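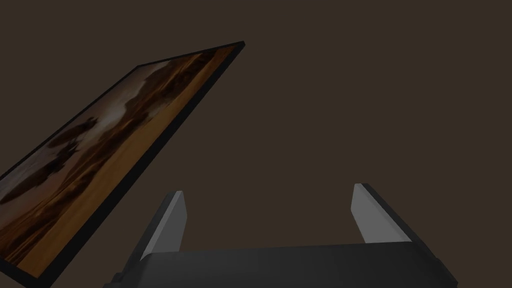 **Grivau hand controller, used with the Starside simulator**

I drove the simulated arm with this for 72 demonstrations in May. Translation is precise. Wrist rotation drifts at steep angles, and re-centring means releasing the clutch twice.
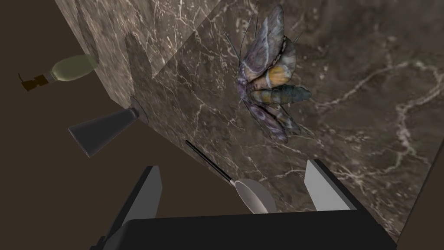 The wrist view is the better guide for lining up on a thin handle; the trigger opens and closes the fingers smoothly, without overshoot. Recordings save as one file per attempt. The manual, by Tyson Doucette, runs to 36 pages and omits the clutch settings.

Four stars. Buy the longer cable.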